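Desperdício alimentar na cantina: relatório de projeto
Slavica Stoyanova
Unidade curricular de Gestão Ambiental

3. Metodologia

O trabalho decorreu em outubro, na cantina explorada pela empresa Gestska. Foram acompanhados 11 almoços. No fim de cada serviço pesaram-se os restos dos tabuleiros, separados em sopa, prato principal, pão e fruta. Ossos, cascas e guardanapos ficaram fora da pesagem. Os valores foram registados à mão e passados depois para uma folha de cálculo.

Aplicou-se ainda um questionário a 60 utentes, com perguntas sobre a quantidade servida, o tempo disponível para almoçar e os motivos para deixar comida. As respostas foram anónimas. O questionário só foi entregue à saída, para não influenciar a escolha do prato.

A literatura consultada refere que o tamanho e o formato da loiça alteram a perceção da porção. Um prato raso com muita área livre leva a servir mais. Este fator não foi medido no nosso trabalho, mas foi discutido com a responsável da cozinha.
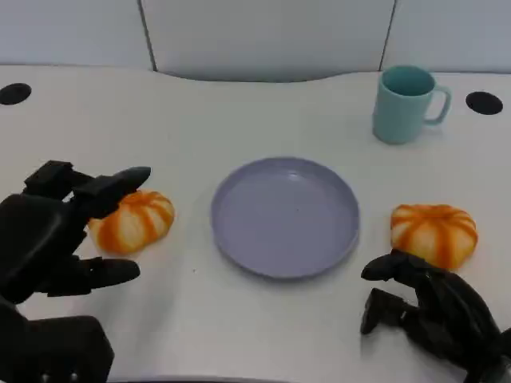

Figura 4. Prato redondo com rebordo elevado, vazio.

4. Resultados

O prato principal foi a categoria com mais restos, sobretudo arroz e massa. A sopa quase não foi desperdiçada. No pão houve grandes diferenças entre dias, que não conseguimos explicar com os dados recolhidos.

Dos inquiridos, 33 disseram que a porção servida era maior do que queriam e 29 admitiram que nunca pedem para servir menos. Vários escreveram que têm vergonha de pedir ou que a fila anda depressa demais.

5. Discussão

A hipótese inicial era que a qualidade da comida seria o motivo principal. Os questionários apontam mais para a quantidade. A cozinha aceitou testar duas medidas de concha para o arroz, mas o teste ficou para o próximo semestre e não entra neste relatório.

A principal limitação é o número reduzido de almoços. Também não foi registado o número de refeições vendidas em cada dia, pelo que não se apresentam valores por pessoa.

Entregue em 23 de dezembro de 2022.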